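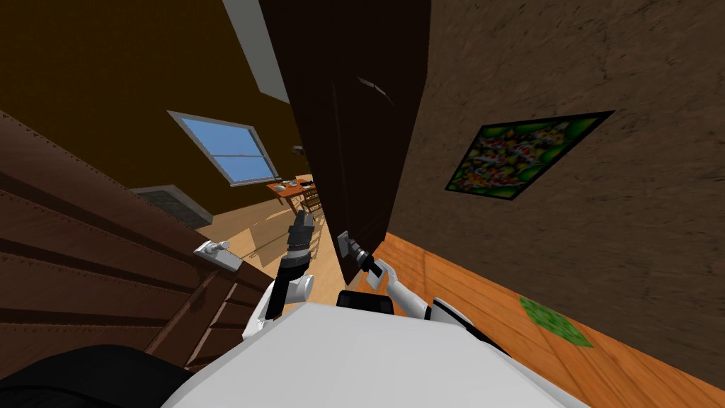

The Door That Would Not Stay Shut

Every old house has one door with opinions. Mine is between the kitchen and the hall, and for 4 winters it has drifted open at dinner like a relative who heard there was pie.

I moved to Gedville for the old houses, which is the sort of thing people say before they own one. The house was built in 106 days, according to a framed letter the seller left behind, and some mornings I feel I could name the days that were rushed. The floors run downhill toward Tarkcombe. Drop a grape by the stove and you can pick it up in the hall, if the door is having one of its open spells, and it is.

For a while I used a folded postcard in the jamb. Then a thicker postcard. In February the whole thing swelled, jammed tight, and left me eating crackers on the wrong side of it until my neighbor came over with a shoulder. 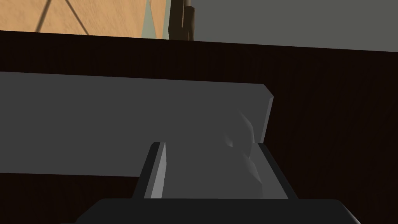 A Woman Who Listens to Hinges

Xuelian Fang has been fixing doors for most of her working life and regards new ones with pity. She arrived on 2020-03-07, put her ear to my hall door, swung it twice, and sighed the way a dentist sighs.

"Who painted the hinges?" she asked.

I said it was the previous owners. It was me.

Her view is that a door is a heavy thing hung by one side, and people should be more impressed that it works at all. Houses settle, screws loosen, and the top corner starts to lean on the frame. The owner then planes the bottom, where nothing is wrong. She has seen doors planed so often that a cat could stroll under them. 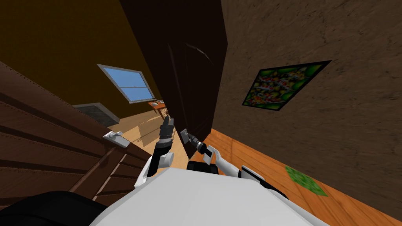

Dark wood suits an old house, and hides fingerprints.

Her cure was longer screws in the top hinge and a slight bend in one hinge pin, done with a hammer on my front step. The visit cost me $70. A man from Graso had quoted $199 just to come and look, and he wanted to sell me a new door as well.

I asked about the handle, which droops. Lever handles rely on a spring, she said, and springs get tired like everybody else. She favors a latch made by Liang, but told me to live with the droop for a year and see whether I minded. 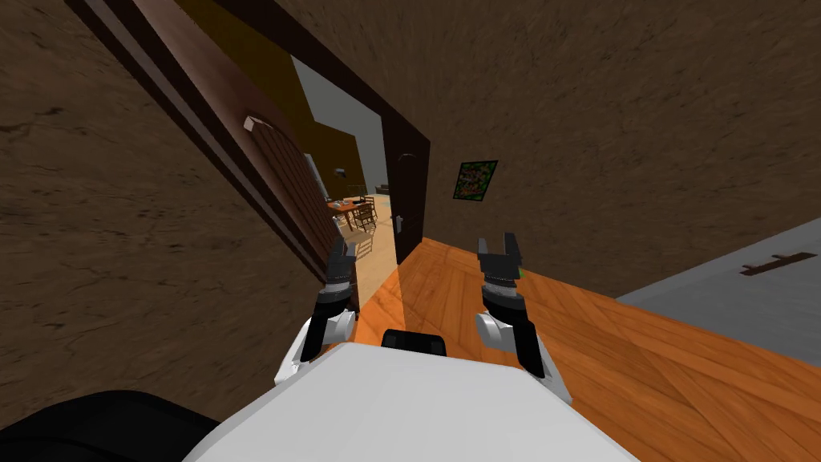

A door left open, with the dining table beyond.

So the door now stays where it is put. It closes with a low, expensive click, and I have gone back and forth through it more than any errand requires. The bathroom door, meanwhile, has started to hum when the furnace comes on — Fang is booked through the end of the month.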